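# 「洗濯表示どおりに洗う」を信じていいのか

7月に入ってから、家の洗濯物がまた倍に増えた。汗をかくので仕方ない。それで毎年この時期になると、衣類の内側についている小さな札、つまり洗濯表示のことを考えてしまう。考えてしまうというか、腹が立つ。

発端は、去年買ったシャツである。店の名前は伏せるが、値段は税込みで3,000円を少し切るくらいだった。綿100パーセント、白。札には「手洗い」と「タンブル乾燥禁止」と「中程度の温度でアイロン」の記号が並んでいた。さらに文字で「単独で洗ってください」「形を整えて陰干し」「長時間の浸け置きはお避けください」と続く。綿の白シャツ一枚に、である。

最初の月は律儀に守った。洗面器にぬるま湯をため、おしゃれ着用の洗剤を溶かし、押し洗いをして、タオルで水気を取った。二か月目に面倒になって、普通の洗濯機の普通のコースに放り込んだ。今年の夏もそのシャツを着ている。縮んだかと聞かれると、よくわからない。袖は少し短くなった気もするが、私の腕はもともと人より長い。襟の形は手洗いしていたときのほうが崩れていた。これは私の押し洗いが下手だったせいだろう。

もちろん、一枚のシャツで何かを証明したことにはならない。それはわかっている。わかったうえで、あの記号はいったい誰のためについているのだろう、と思う。

私の疑いはこうだ。洗濯表示は「こう洗うときれいになる」という助言の顔をしているが、実際には「ここまでなら売った側は責任を持つ」という線引きに近い。線を手前に引けば引くほど、苦情が来たときに楽になる。手洗いと書いておけば、洗濯機で洗って縮んだ客には「表示をご確認ください」と言える。記号の意味を調べると、あれは「これより強い洗い方をするな」という上限を示すものらしい。上限なのだから、低めに書いてあっても嘘にはならない。よくできている。

友人のAilsa Patersonにこの話をしたら、考えすぎだと言われた。彼女はスコットランドの出身で、こちらに来てからも洗濯はほとんど40度の湯でやっている。日本の洗濯機は水で洗うから汚れが落ちないのだ、というのが彼女の持論で、私はこれも半分くらいしか信じていない。ただ、彼女のシーツは確かにさっぱりしている。湯のおかげか、洗剤のおかげか、単に私より頻繁に洗っているからか。たぶん最後のだと思う。

洗剤の話もしておきたい。

先日、Bitavusという濃縮洗剤をもらった。引っ越す知人が置いていったもので、自分で選んだわけではない。ボトルの裏には「少量で驚きの白さ」と書いてある。驚きの白さ。私はこの種の言葉を見ると、何と比べて白いのかを先に知りたくなる。洗う前と比べてなのか、水だけで洗ったものと比べてなのか、同じ会社の古い製品と比べてなのか。裏にも横にも書いていなかった。キャップの目盛りは薄くて読みにくく、しかも水量30リットルの線と45リットルの線がやたらに離れている。これでは誰でも多めに入れる。多めに入れれば早くなくなる。早くなくなれば次を買う。

意地になって、目盛りより少なめで二週間ほど使ってみた。Tシャツもタオルも、目で見てわかる違いはなかった。においも同じだった。とはいえ、私は在宅で机に向かっているだけの人間で、泥にも油にも縁がない。部活の子どもがいる家なら話は別だろう。だから「洗剤は半分でいい」と書くつもりはない。そういう記事は世の中にもう十分あって、たいてい根拠が書いていない。
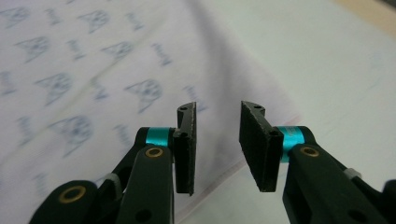 疑わしいものの筆頭は、やはり柔軟剤だと思っている。あれが布を柔らかくしているのは事実なのだろうが、タオルに使うと水を吸わなくなるという話も同じくらいよく聞く。どちらの話も、言っている人の手元にはたいていタオルが一種類しかない。比べるなら同じタオルを2枚買って、片方だけに使い続けてみるべきだ。私はそれをやろうとして、三週目にどちらがどちらかわからなくなった。端に糸で印をつけておいたのに、その糸がほどけていた。こういうところが私の実験の限界である。

白物の黄ばみについても、ひととおり試した。酸素系の漂白剤、重曹、クエン酸、天日。ネットでは重曹とクエン酸を混ぜて泡を立てる方法が今も人気らしい。泡が出ると効いている感じがするからだろう。しかし酸とアルカリを混ぜれば互いに打ち消し合うわけで、あの泡は二酸化炭素である。泡を眺める時間が楽しいのは認める。黄ばみは、私の見た限りではそのままだった。

効いたと思えたのは、酸素系漂白剤を熱めの湯に溶かして枕カバーを浸けたときだけだ。これは広告を読むより先に、近所のクリーニング店「Priddale」のカウンターで聞いた。店の人は料金表を裏返しながら、家でやるなら湯の温度をけちらないように、とだけ言った。こちらの質問が長いので早く帰ってほしかったのかもしれない。商売敵になりかねない客に教えてくれたのだから、この助言はわりあい信用している。もっとも、その店のワイシャツの仕上げが一枚700円に上がったことについては、納得していない。襟の芯の部分に毎回うっすらと皺が入る。一度指摘したら、次からは皺の位置が反対側に移った。

乾燥のことにも触れておく。

梅雨のあいだ、部屋干しにサーキュレーターを当てるといいと聞いて、うちにある古い扇風機で代用している。専用のものを買うと高いし、扇風機との違いが「直進性のある風」だと言われても、洗濯物に当たってしまえばどれも風ではないか。首を振らせるべきか、固定で一か所に当てるべきか、これも人によって言うことが違う。私は首を振らせている。理由は特にない。固定にすると、真ん中のTシャツだけが先に乾いて、端の靴下がいつまでも湿っているのが気に入らないからで、まあ、それが理由かもしれない。

あの嫌なにおいは、干し始めてから乾くまでの時間の長さで決まるというのが定説になっている。これはさすがに本当だろうと思う。夜の11時に干して朝まで湿っていたタオルは、顔を拭いた瞬間にわかる。ただ、そこから先の「だからこのスプレーを」「だからこのビーズを」という部分になると、急に話が怪しくなる。においの上に別のにおいを足すと、においが二つになるだけだと私は思っている。隣の部屋のベランダから流れてくる甘い香りも、おそらくその二つ目のほうである。

物干しについては一つだけ後悔がある。Furkportという通販サイトで、「跡がつかない」というハンガーをまとめて買ってしまった。肩の部分が太くて丸い。確かに肩に跡はつかない。代わりに、太い分だけ布と密着する面が広くて、肩だけ乾くのが遅い。おまけに竿にかけると幅を取り、それまでかけられていた枚数がかけられなくなった。レビュー欄には「もう戻れません」と書いている人がたくさんいた。私はすぐ戻った。元の針金ハンガーに。

ハンガーを勧めてきたのは以前の同僚のOngで、彼は家事の道具を買うのが趣味のような人だ。次は洗濯物を畳むための板を勧められている。板の上にシャツを置いて、左右をぱたぱたと倒すと、店で売っているような形になるという。動画も送ってきた。動画の中のシャツは、最初から皺がひとつもない。うちの洗濯かごの中で一晩丸まっていたシャツでやってみせてほしい、と返信したら、既読のまま二日たった。

畳み方そのものについても、私はあまり熱心に信じる気になれない。立てて収納すれば見やすいというのはそのとおりだ。しかし見やすくなったところで、着るのは結局いつもの四枚である。引き出しの奥で美しく自立しているTシャツは、去年からずっと自立している。立てるより捨てるほうが先だろうと思いながら、もう一年立たせておくのだと思う。

ここまで書いて読み返すと、洗濯に関するほとんど何も信じていない人間のようだ。信じているものもある。洗濯槽の掃除はしたほうがいい。これは黒いものが浮いてくるのを自分の目で見たからで、あれを見てしまうと疑う気力がなくなる。洗濯ネットも、靴下の片方が消えるのを防ぐという点では役に立つ。ファスナーは閉めてから洗う。ポケットは見る。ティッシュの件では、過去に何度もひどい目にあった。黒いズボンについた紙くずを粘着ローラーで取る作業ほど、夜を無駄にした気持ちになるものもない。

それから、襟と袖口には洗う前に石けんを塗っておく。昔ながらの固形のやつである。祖母がやっていたのを見て覚えただけなので、根拠を問われると弱い。人の根拠にはうるさいくせに、自分の祖母には甘いと言われればそのとおりだ。

例のシャツは、さっきまた普通のコースに入れた。洗剤は目盛りより少なめ、柔軟剤はなし。札は首の後ろがちくちくするので、先週切って捨ててしまった。だからもう、手洗いの記号が何段目にあったのかも確かめられない。

洗濯機が鳴ったので干してくる。湯で洗うほうは、秋になったら試してみるつもりでいる。Ailsaにはまだ言っていない。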